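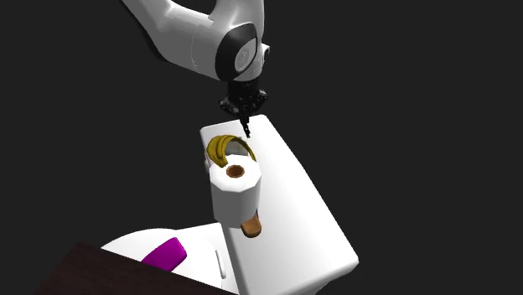 ## 7 April 2022 – arm purchase, where we've got to

Jeltico's revised quote came in overnight. Arm, controller and two-finger gripper, lead time 9 weeks, which I read as "before the end of September if you're lucky". Damián Echeverría wants the order placed this month so we don't lose the money. I'd like to know what we're buying first.

The toilet lid scene is still the test case. Bananas and a loo roll on a white slab, arm coming in from overhead, nothing in the fingers yet. It's a decent choice for reach because the clutter is all bunched to one side and the roll stands in front of the fruit. It tells me nothing about whether the real arm sags, how loud it is, or what the gripper does to a ripe banana. Everything in there is as stiff as the person who wrote the model decided it should be.

Ran 42 attempts on the roll overnight with the Vurnstead planner. 20 good. Damián calls that promising. I call it fewer than half, on a cylinder, in a world with perfect lighting and no dust. Going in from above, the fingers have the bananas right next to them, and most of the failures were the planner refusing the approach outright. Not a hardware problem, then, and a dearer arm won't cure it.

Budget as it stands:

- Arm and controller: as quoted, no movement on price. Asked twice.
- Overhead mount: **not in the quote.** The sim hangs the arm from nothing. Our ceiling in Cabrera is plasterboard. We need a steel frame, and someone to sign it off.
- Gripper: included. Spare fingertips are £339 a set, and I'd want two sets from day one.
- Safety scanner: Jeltico says "optional". It isn't.
- Training: one day, on their site, travel on us.
- Service contract: left blank. Chase.

Plerkico will hire us a used arm by the month. Older controller, same sort of reach on paper. Damián thinks hiring is money down the drain. Maybe so, but three months of hire would show whether anyone here uses it after the first fortnight. See the gantry (still under its sheet).

Also unclear who is paying for the bathroom mock-up. It's drawn in the sim, so everybody talks as if we own one. Real lid, real pan, something to bolt it to. Small money, but it has no line anywhere.

To do:

1. Rerun with the bananas taken out, same seeds. If the roll still fails, it's the planner.
2. Ask Jeltico for payload at full stretch *hanging down*, in writing. Their sheet gives floor mounting only.
3. Get a price for the frame before anyone signs anything.
4. Written hire terms from Plerkico, including who pays if we break it.

Damián, if you're reading this: I'm not against it. I want item 2 answered by a person with a name. The brochure doesn't count.

Seeds and logs are in the usual folder. The first six runs used the old finger width, ignore those when comparing.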